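Dry Feet, Finally
Fixing a soggy back yard without hiring a crew

Most yards fail at the same spot. Low corner, heavy clay, downspout aimed right at it. By September the grass there is gone and you're laying down boards to reach the shed.

Hélder Falcão had it worse than most. His lot in Ponton drops toward the house, and a 2,000 square foot roof was emptying onto the patio side. First fix, a row of shrubs. Drowned. Second fix, more topsoil, which washed into the neighbor's drive. 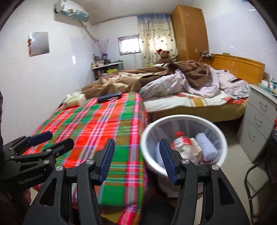

A white trash bin in the bedroom.

What worked was a dry creek bed. Shallow trench, fabric, river rock, a gentle bend so it doesn't look like a ditch. It runs 30 feet from the downspout to a planted basin at the fence. Cost him about $700, most of it stone. Delivery was extra and teh truck couldn't get past the gate, so figure on a wheelbarrow and a sore back.

Csaba Szabó, who designs small yards at Plistton, likes the approach but sees the same mistake over and over. Rock all one size. "Looks like a parking lot," he says. Mix it — big pieces on the outside of the bends, small stuff down the middle, a few boulders sunk a third of the way in.
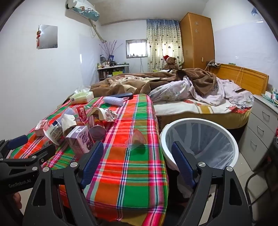 Slope matters more than looks, though. Check it with a string and a line level before you dig anything. Call about buried lines too. Falcão did that part late and had to move the whole bend over.

Planting came last. Sedges and blue flag iris in the basin, creeping thyme along the dry edges. He set aside $300 for plants and went over. Water the new stuff the first summer, even in a rain garden. Skip the weed barrier in the basin, roots need to get down their.

He's starting on the front walk next. Pavers, probably.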